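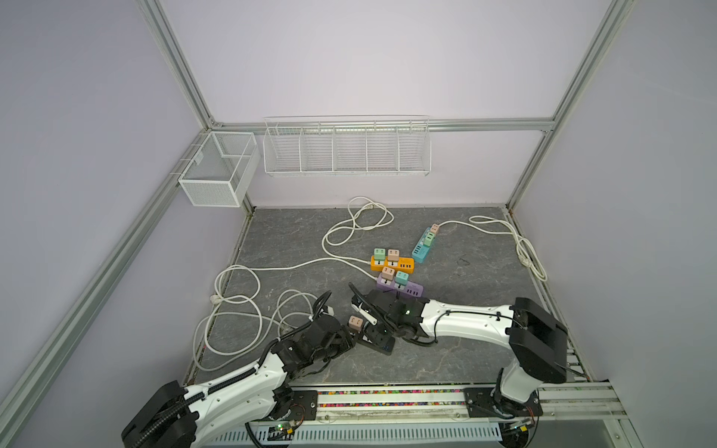
21 October 2020

**Power strip amnesty opens in Drirkwood**

Got a drawer full of extension leads? Most of us have. Drirkwood repair shop Moroz is taking them in till the end of the month, any colour, any length, tangled or not. Travel adapters too.

The shop had 455 leads handed over in the first fortnight. Last October's collection managed 633 over the whole month, so they are well ahead and running short of shelf space.

Everything gets looked over and tested before it goes anywhere. Good ones are passed on free to households moving into the new flats at Zastodlow, where plenty of people are arriving with one kettle, one lamp and not enough sockets. Duds go for recycling.

Miroslava Ostapchuk, who runs the shop, said the coloured ones go first. "Orange, purple, light blue, we can't keep hold of them. People like to know which one is the telly and which one is the heater. Except please don't put the heater on there at all."

She had a few other things to say about heaters. Short version: straight into the wall. Same goes for tumble dryers and kettles if you can manage it.

Also on her list:

- don't plug one strip into another
- don't run the cord under a rug
- uncoil the lead before you use it, a tight coil can get hot
- cracked casing or scorch marks, stop using it and bring it in
- check the rating on the label and add up what you've got pluged in

Adapters get mixed up more than anything, she says. The pastel ones are popular at the moment, pinks and greens mostly, and they wander from strip to strip untill nobody in the house knows whose is whose. A bit of tape with a name on does the job.

Storage was the other question people kept asking at the counter. Her answer is wire baskets, the long sort with compartments, hung up off the floor so you can see what is in them. One lead per compartment, looped loosely and tied with a scrap of string. Not wound round the strip itself, that strains the cord where it goes in. Small adapters want a basket with a finer mesh or they fall through.

Drop-off is at the side door on Ritia Lane, mornings only. Ring the bell, someone will come down. Please don't leave bags on the step, two got rained on last week and the lot had to be scrapped.

If you can, put a note on anything you know is faulty. Saves time on the bench. Multi-way cubes and reels are fine, but no bare cable, no batteries, no fairy lights this year (they had 13 boxes of those last time and are still getting through them).

Zastodlow residents who need a lead can ask at the same door. No forms. Limit of two per household for now, may go up if the stock holds.

Collection ends on the last day of October, noon.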